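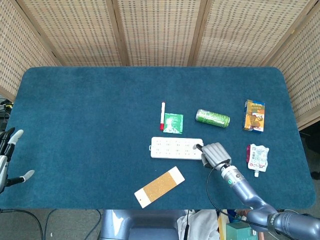 Porkutside Open Day

The Porkutside open day is a robotics demonstration held every August in a converted dairy at the edge of town. I've been going for years and I keep the notes for this wiki, so forgive me if I sound like a fan (I am one!). The most recent one was on Aug 1, 2026, and 108 people signed the book at the door, a record by a long way.

Background

Ville Väisänen and his sister Ritva Lahtinen started it as an evening for friends, with coffee in the front room and one very slow arm in the back. Their father Kalevi Väisänen still does the welcome speech. It was supposed to last 2 minutes this year and it ran to 20, mostly on the subject of milk tanks.

The plug table

Most visitors head straight for the plug table, and I do too. It has a teal-blue mat on it and a woven folding screen standing behind, and the job is to deal with the black plug at the right end of a white power strip. Sounds like nothing, right? You'd do it while talking on the phone. But a gray hand with curled fingers has to come in beside the plug and get a hold on it, and meanwhile the rest of the mat is covered in everyday stuff: a green can on its side, a red-and-white marker, a little carton, a squeeze pouch, a small green packet. Ritva picks the clutter and changes it between runs, and she takes requests, so bring something odd in your pocket.

The arm has a teal ring light by the wrist, and kids love it. My nephew asked three different people what the light was for and got three different answers, so I'm leaving that out of this article until someone gives me a straight one.

Names

The programs that run the demonstrations have names. Hina is the careful one and stops a lot. Zwane is quicker and gets the bigger crowd. Fidus was new this year, written by Higinio Jaramillo over the winter, and I liked it best because it tries again from a different side when a grasp goes wrong. Aurelio Mateos calls out each attempt over the speaker like a ball game, and after an hour you find yourself cheering for a plug.

Visiting

Entry is free and you can't book. Groups of 6 go in together and get a turn close up, then you can hang around at the back for as long as you want. Go early if you want to ask questions, the team gets pretty hoarse by the afternoon. Parking is on the grass behind the dairy and it gets muddy, so wear boots. The coffee is still in the front room.

See also: Kalevi's milk tank speech (full text), Fidus, Past open days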